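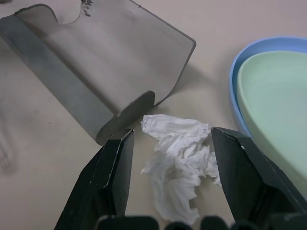
Speakers who missed the spring deadline should send their slides again, Merike Toom told the mailing list, as the old upload folder was cleared in April and nothing in it was carried over. Her note settles the main open question about the Andeck short-talk evening, which moves online this year and will run as a single live stream with two blocks of talks.

The date is 20/08/2020. The stream opens before the first talk so that viewers can check sound and captions. Registration is free, and one registration covers both blocks. The link is sent by email after sign-up and works in any current browser. No app has to be installed to watch. Speakers do need the Lill desktop client, as the browser version does not pass slide timing to the control desk.

Format

The program has 13 talks. Each speaker gets a fixed slide deck that advances on its own, and the timer cannot be paused once the first slide is up. Speakers appear in a small window at the lower right of the stream, so the lower right part of every slide should be left free of text. Slides with embedded video will be returned. Animated transitions are removed at conversion and should not be relied on for timing.

Between the two blocks there is a break with an open chat room. The room is text only and is limited to registered viewers. It closes when the second block begins and its contents are not kept.

Questions are taken in writing during each talk and passed to the speaker afterwards by the moderator, Krishnamoorthy Annamalai. Four questions per talk is the limit. Anything left over goes to the speaker by email, and answers are posted on the Andeck page if the speaker agrees. Viewers who want a private answer should write "private" at the start of the question.

Changes from the hall version

Last year's evening was held in the Kunley hall, where the deck ran from one machine and the speaker stood next to the screen. The online version keeps the same timing but drops the handover between speakers. Each deck is loaded in advance and the next speaker waits in a holding room with sound off. The moderator introduces the talk by title and name only. Biographies are on the program page.

Applause has been left out of the audio mix. A test with open viewer microphones produced an echo that could not be filtered at the desk, and the second test was run with all viewers muted. That setting will be used on the night.

"We lose the room noise, and speakers do notice it," Annamalai said after the second test. "I have asked them to rehearse alone at a desk at least once, with the timer running, so the silence is not new to them."

The order of talks was drawn by lot. Swaps are allowed up to the technical check if both speakers confirm in writing. After the check the order is fixed, and a speaker who cannot connect is moved to the end of the same block. If the connection is still down at that point, the slides are shown with the recorded rehearsal audio – provided the speaker has supplied one.

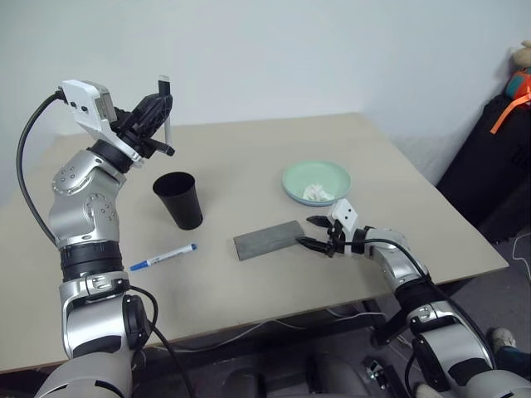
Technical check

Every speaker has one slot for a technical check with the desk. The check covers camera height, microphone level, upload rate and slide conversion. A wired connection is preferred. Speakers on a wireless connection are asked to sit in the same room as the router and to stop other streams in the household for the length of the block.

Decks must be sent as PDF files in landscape format. Fonts have to be embedded. The desk converts each page to a still image, so links on slides will not work for viewers. Speakers who want to share links can send a list with the deck, and it will be posted in the chat at the end of the talk.

Captions are generated live and will contain errors, mostly in names and technical terms. Speakers can send a word list in advance, one term per line. The captions on the recording will be corrected by hand before it is released.

Recording and follow-up

The stream is recorded on the Gastari server and will be cut into single talks. Speakers see their own cut first and can ask for it to be withheld. Viewer names and chat text do not appear in the recording. Audio from the holding room is not recorded.

A follow-up evening has been discussed, with no date set. Toom said the choice between the Kunley hall and a second stream depends on whether the hall can be booked with its own upload line – the present one is shared with the offices upstairs and failed under load when the desk tried it. Proposals for talks can be sent in the meantime through the form on the Andeck page. A title and a short outline are enough at this stage, and slides are not needed until a place has been offered.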